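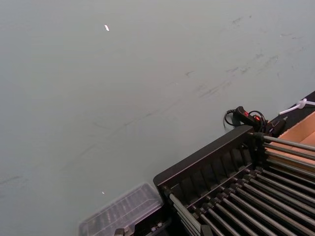
Jemulton volta ao começo

O quarteto que fez do silêncio entre faixas uma marca registada lança um disco sem pausas, gravado quase todo em takes inteiros

O telefone de Raffaele Farina tocou às seis e meia da manhã, numa segunda-feira de novembro, e do outro lado estava Kevin Usuga a cantar. Sem bom dia. Cantou um refrão de quatro versos, perguntou se aquilo já existia e desligou. Farina, que produz os discos dos Jemulton desde a primeira maquete, ficou sentado na cama a tentar lembrar-se da melodia. Quando ligou de volta, Usuga já a tinha mudado.

O refrão acabou por ser o de "Prosier", a canção que abre o novo álbum e que anda há duas semanas a circular em gravações de telemóvel feitas num concerto. A versão de estúdio é mais lenta. Começa só com baixo e voz, a bateria entra no segundo verso e a guitarra aparece já perto do fim, num volume que obriga a subir o som. Quem conhece os discos anteriores vai estranhar a falta dos sintetizadores.

"Vendemos dois e o terceiro avariou", diz Usuga. "Depois fomos tocando sem eles e as canções aguentavam-se."

O disco chama-se "Skollulholm", nome de uma ilha que aparece numa história que a avó de Anoma Gunawardena inventava para a adormecer. Gunawardena toca baixo e escreveu cinco das nove letras, mais do que em todos os discos anteriores somados. Até aqui as palavras eram assunto de Usuga. A mudança começou na última digressão, quando ela passou a escrever na carrinha e a deixar os cadernos à vista dos outros.

"Não pedi para entrar", conta. "O Kevin leu uma folha, levou-a para o quarto do hotel e no dia seguinte tinha música."
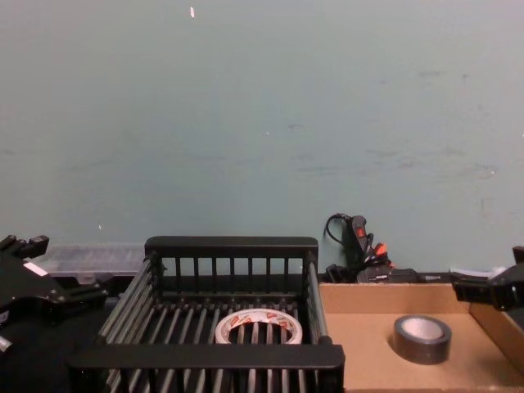
Redação de Música

As sessões duraram 39 dias, repartidos por duas temporadas no estúdio Ruggiero, uma antiga oficina de encadernação com uma sala grande, tetos altos e um eco que Farina passou a primeira semana a tentar domar com cobertores. À segunda semana tirou os cobertores. É esse eco que se ouve na bateria de Mojtaba Khosravi, sobretudo em "Casa de Máquinas" e no instrumental que fecha o lado A.

Khosravi gravou com um kit reduzido a bombo, tarola, timbalão de chão e um prato. O resto ficou no estojo. Tinha chegado ao estúdio com uma lesão no pulso direito e o médico recomendara-lhe sessões curtas, de modo que a banda ensaiava cada canção sem ele até ter a estrutura fechada e só depois o chamava. Várias das baterias do álbum são a segunda ou a terceira tentativa.

A guitarra está a cargo de Diệp Thái, o elemento mais recente do grupo, que entrou para substituir um músico em quatro concertos e foi ficando. Thái vem do jazz e nota-se na maneira como deixa acordes por resolver. Em "Prosier" toca apenas seis notas. Em "O Inverno da Tia", pelo contrário, há um solo de quase dois minutos que divide a banda: Usuga queria cortá-lo a meio, Gunawardena ameaçou tirar a letra da canção se isso acontecesse. O solo ficou inteiro.

Ouvido de seguida, "Skollulholm" tem uma primeira metade muito forte e uma segunda mais irregular. "Recado" é uma balada correta que repete o refrão uma vez a mais, e "Nove e Um Quarto" parece ter sido deixada a meio, com um final em fade que destoa de um álbum onde tudo o resto acaba em corte seco. Em compensação, "Sal Grosso" é a melhor canção que os Jemulton fizeram até hoje. A letra conta uma mudança de casa entre duas irmãs que não se falam, com a lista do que vai em cada caixa, e a voz de Usuga, que costuma empurrar as notas, aqui quase fala.

Também é a canção mais antiga do disco. Gunawardena escreveu-a há oito anos, antes de haver banda, e nunca a tinha mostrado. Quando a tocou aos outros, já na segunda temporada de gravações, o alinhamento estava fechado e Farina teve de retirar uma faixa para lhe abrir espaço. A que saiu, "Correio Azul", será o lado B do single.

O álbum dura 40 minutos e não tem intervalos. Cada faixa entra na seguinte por uma nota sustentada, um ruído de cadeira ou uma contagem de Khosravi. Farina montou as transições no fim, com os quatro na sala, e admite que foi a parte mais discutida do trabalho. Para uma banda que em palco chegava a ficar calada um minuto inteiro entre canções, a decisão obriga a repensar os concertos. A ideia, por agora, é tocar "Skollulholm" completo e guardar os temas antigos para o encore.

A edição em vinil terá uma tiragem inicial de 2.309 exemplares. O número corresponde, segundo Usuga, às pessoas que pagaram bilhete na digressão anterior, e a banda gosta da ideia de haver um para cada uma. Destes, 275 trazem um caderno com as letras manuscritas de Gunawardena, incluindo os versos riscados. A versão digital sai no mesmo dia, com o alinhamento idêntico.

O concerto de apresentação está marcado para quarta-feira, 26 de fevereiro de 2025, com os quatro músicos e um teclista convidado em duas canções. Khosravi, já recuperado do pulso, pediu para voltar ao kit completo. Os outros ainda não responderam.

"Skollulholm", Jemulton
Produção: Raffaele Farina
Gravado no estúdio Ruggiero
A ouvir primeiro: "Sal Grosso", "Prosier", "Casa de Máquinas"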